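Varnby: edición completa para PC (descarga digital)

Inicio > Juegos de PC > Gestión y estrategia > Varnby

Desarrollador: Brelamo
Editor: Hedmont
Género: gestión portuaria, estrategia por turnos
Modos: un jugador, cooperativo local para 2 jugadores
Formato: instalador digital sin soporte físico
Idiomas de texto: español, inglés, alemán, griego, noruego
Voces: inglés

Descripción del producto

Varnby es un juego de gestión por turnos ambientado en un puerto de pesca y carga de tamaño medio. El jugador administra muelles, almacenes, remolcadores y turnos de estiba a lo largo de una campaña dividida en 12 capítulos. Cada capítulo corresponde a un mes de explotación y se cierra con un balance de tonelaje, averías y deuda. La campaña empieza en junio, con el puerto parcialmente dragado y un solo muelle en servicio.

El turno se resuelve en cuatro fases: asignación, maniobra, descarga y cierre. Las órdenes de la fase de asignación pueden modificarse hasta que se confirma la primera maniobra; a partir de ese momento quedan bloqueadas hasta el cierre. El viento y la marea se calculan al inicio del turno y se muestran en la barra superior junto con el calado disponible en cada atraque.

La edición completa incluye el juego base, la expansión Athanasiadis y todas las actualizaciones publicadas. La expansión añade un astillero de reparación, contratos de remolque en alta mar y una segunda red de vías dentro del recinto. El contenido adicional se activa desde el menú Partida nueva > Opciones avanzadas y no puede incorporarse a una campaña ya iniciada.

Sistemas principales

Tráfico de buques. El catálogo contiene 346 embarcaciones con eslora, manga, calado y tipo de bodega propios. La asignación a un muelle inadecuado está permitida, con penalización en el tiempo de descarga y riesgo de daños en las defensas.

Personal. Las cuadrillas acumulan fatiga y experiencia por separado. Un capataz puede dirigir dos cuadrillas si ambas trabajan en el mismo muelle.

Almacenamiento. La mercancía refrigerada consume electricidad cada turno aunque la nave esté a media carga. El juego no traslada mercancía de forma automática entre naves.

Economía. Los precios de los contratos se fijan al firmar. Las tarifas de atraque pueden revisarse una vez por capítulo.

Editor de puertos. Permite modificar la línea de costa, la profundidad y la posición de las vías. Los mapas se guardan en un único archivo y pueden compartirse copiándolo en la carpeta Mapas del perfil de usuario.

Requisitos mínimos

Sistema operativo: Windows 10 de 64 bits
Procesador: doble núcleo a 2,4 GHz
Memoria: 4 GB de RAM
Gráficos: compatible con DirectX 11, 2 GB de memoria de vídeo
Almacenamiento: 12 GB libres

El modo cooperativo local requiere un mando adicional. El segundo jugador no puede usar el teclado mientras el primero tenga asignado el ratón.

Instalación y activación

Descargue el instalador desde el área de cliente y ejecútelo con permisos de administrador. La clave se solicita una sola vez, al primer arranque, y se necesita conexión a internet para validarla. Después, el juego funciona sin conexión. Cada clave admite dos equipos; para liberar uno, utilice la opción Desactivar este equipo antes de desinstalar.

Las partidas guardadas de la edición básica son compatibles con la edición completa, salvo las creadas con mapas del editor anteriores a la última revisión del formato.

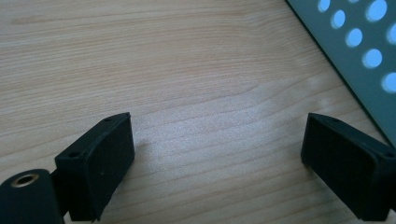 La copia de seguridad automática se realiza al cierre de cada capítulo y conserva los cuatro últimos archivos. Puede cambiarse la carpeta de destino en Opciones > Partidas. Si la carpeta está sincronizada con un servicio en la nube, conviene pausar la sincronización durante la partida para evitar duplicados con el sufijo de conflicto.

Problemas conocidos

El contador de deuda muestra el valor del turno anterior al cargar una partida en fase de cierre. El cálculo interno es correcto.
En pantallas ultrapanorámicas, la tabla de mareas se superpone al botón de confirmar maniobra. Reducir la escala de interfaz al 90 % lo corrige.
Los remolcadores asignados a alta mar no aparecen en el filtro Disponibles hasta el turno siguiente a su regreso.

Créditos

Dirección de diseño: Periklis Lazaridis
Programación: Benedikt Kofler, Agnes Grønli
Música: Evangelia Fragkou
Modelado de buques: Panagiotis Lazaridis

Entrega y devoluciones

La clave se envía por correo electrónico una vez confirmado el pago. No se admiten devoluciones de claves ya activadas. Para incidencias de activación, indique el número de pedido y el código de error que aparece en la ventana de validación.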